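**Equipment Plan for the Panier Project**
Final report, robotics elective, Clelton Technical College

## 1. Background

The Panier project is a two-arm setup that moves household tableware in and out of a drying rack. It was started by an earlier group, who got the arms mounted and wrote the teleoperation software. When we took it over in January, the arms worked but the gripping end did not get much attention. The fingers were the ones that came with the grippers, the pads were worn, and there was no list of what had been bought or what was still needed.

Our assignment was to plan the next round of purchases with a fixed budget of $600. We were not asked to improve the software. We were asked to find out what the setup needs in order to run another semester, put the needs in order, and write a purchase request the department could approve without asking us questions.

In the lab the two arms are known as Rey left and Rey right. Rey is the name the first group gave the whole station, and it is on the power switch label, so we have kept it.

## 2. What we had at the start

We did an inventory in the first two weeks. The items that matter for this report are:

- Two arms with parallel grippers, both working
- One set of spare fingers, bought from Wollero, still in the bag
- One roll of pad material, mostly used up
- A wire dish rack
- A shelf of tableware, mostly from thrift stores
- One camera cable with a bent connector
- A box of screws in mixed sizes, not sorted

The spare fingers turned out to have a different hole spacing from our grippers. They could be used with an adapter plate, but the adapter adds length in front of the wrist and the arm then has trouble reaching low into the rack. We tried it for one afternoon and took it off again. The Wollero return window had closed before we joined the project, so these fingers are counted as a loss. We mention it because it shaped the rest of the plan. Every part on the final list was checked against a drawing or a physical part before it was added.

## 3. Method

We used the equipment for a while before deciding what to buy. The test had 50 grasps on each of two kinds of objects:

1. Hard and smooth objects, mainly plates, held at the rim
2. Woven and flexible objects, held at the edge

One of us drove the arm and another wrote down the result. A grasp was counted as good if the object could be lifted, turned, and set down without moving between the fingers. It was counted as a slip if it rotated or slid, even if it was not dropped. We put a folded towel on the table for the plates.

The total of 100 grasps is small. It was enough to tell the two kinds of objects apart, and it was enough to rank the purchases. We would not use it to compare two brands of pad.

We kept the same gripping force for all tests on plates. For the woven objects we lowered it, because at the plate setting the weave was pressed flat. This meant the two halves of the test are not directly comparable, and we discuss them separately.

## 4. Results

**Plates.** The main failure was rotation. A plate held low on its rim has most of its weight above or to one side of the fingertips, and when the wrist turned, the plate turned with a delay. With new pad material this mostly stopped. With the worn pads it happened often enough that the person driving started to move the arm more slowly without being told to, and we had to repeat part of the test at the normal speed.

Finger shape mattered less than we expected. The angled tips fit between the wires of the rack well enough, and the problems we had there came from the driver not seeing the far side of the plate.

**Woven objects.** These did not slip much. The issue was damage. The bindings along an edge can catch on the corner of a pad, and on one old basket a binding came loose. Softer pads helped, and so did rounding the corners of the pad with scissors before gluing it on.

**Both.** The pads are the part that wears out. In our log, nearly every entry that begins with "stopped to fix" is about a pad peeling at the tip. The glue we had was meant for paper. Proper contact adhesive is cheap and should have been on the shelf from the beginning.

We also lost time to the cable. The camera on one arm cut out whenever the wrist was turned far to one side. Straightening the connector by hand worked for two days.

## 5. Options considered

**Option A: new grippers.** This was the first idea in the group. One new gripper of the type we wanted costs more than the whole budget, so it was dropped.

**Option B: force sensing at the wrist.** It would have been useful for the woven objects. The used sensor we found came without a cable or calibration sheet, and the seller could not say whether it had been overloaded. We did not want to spend most of the money on one part in unknown condition.

**Option C: new fingers, good pads, and spares.** This is the option we recommend. It fixes the problems we measured and leaves money over for breakage.

**Option D: print our own fingers.** The college shop can print them, and we did print one pair as a trial. They bent visibly under load at the plate setting. With a stiffer material they may be fine. We suggest that the next group try this, but we would not plan a semester on it.

## 6. Recommended budget

| Item | Cost | Priority |
|---|---|---|
| Replacement fingers, both grippers, correct hole spacing | $392 | High |
| Pad material and contact adhesive | $58 | High |
| Camera cable and strain relief clips | $50 | High |
| Reserve for tableware and breakage | $100 | Medium |
| **Total** | **$600** | |

The finger price is from a written quote and includes shipping. The pad price is for enough material to last one semester at the rate we used it. We worked this out from the amount we went through in March and did not add anything for waste, so a careless group will run out early.

The reserve is the line we argued about most. Some of us wanted to put it toward a second set of fingers. In the end we kept it open. Plates do get broken, and a station without objects to pick up is as useless as one without fingers. If the reserve has not been touched by April, it should go to extra pad material.

The screws are not in the table. We sorted the box and found that we had enough of every size we use.

## 7. Order of purchasing

The items should not all be ordered at once. We suggest this order:

1. Cable and clips. They are in stock locally and one arm is limited without them.
2. Pad material and adhesive. New pads can go on the present fingers while the new ones are on the way.
3. Fingers. Before the order is placed, measure the mounting holes on both grippers, and compare them with the supplier's drawing. Do not assume that the two are the same.
4. Tableware, as needed.

When the fingers arrive, one pair should be mounted first and used for a week. If they have to go back, the second pair will still be unused.

## 8. Choosing the tableware

Tableware is the cheapest part of the setup, but it decides what the tests can show. The shelf we inherited had a lot of plain white plates of nearly the same diameter. They are easy to replace, and they also all behave the same way.

We added patterned and painted pieces because we wanted the camera footage to be less uniform, and woven pieces because they need a lighter grip. When buying more, the group should look for:

- Rims of different thickness
- Glazed and unglazed surfaces
- A few pieces that flex
- Nothing that anyone would be sorry to lose

Weight should be checked by hand in the store. A heavy plate held at one point on the rim puts a large turning load on the pads, and we returned one serving plate for this reason after it rotated in every trial.
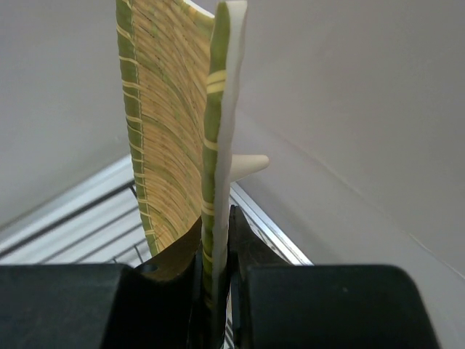
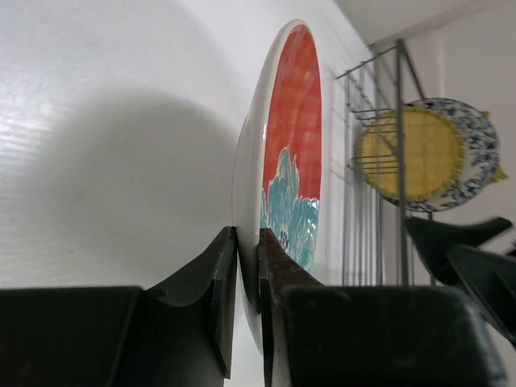

*Figures 1 and 2. Edge grips on a woven piece with a green rim (first) and on a painted plate, with the dish rack behind it (second).*

## 9. Limits of this plan

We only tested two kinds of objects. Cups and bowls were left out for time, and bowls in particular may need longer fingers. If the project moves in that direction, the finger order should be looked at again before it is placed.

The prices were current when we asked. The finger quote has an end date on it and a copy is in the project folder along with the grasp log, the inventory, and the drawing of the mounting holes.

We also did not plan for a second rack. Both arms share the one we have, and they sometimes have to wait for each other. A second rack would fit on the table if the monitor were moved to the wall, and it could be paid for from the reserve. We left this decision to the next group.

## 10. Hand-over notes

- Pads on both arms were replaced at the end of our last session. Check the tips first.
- The Wollero fingers and the adapter plate are in the bottom drawer, labeled. Please leave the label on.
- Use the low force setting for anything woven.
- The old cable is marked with red tape. It should be thrown out when the new one is in.
- The purchase request has been filled in and needs only a signature and the department account number.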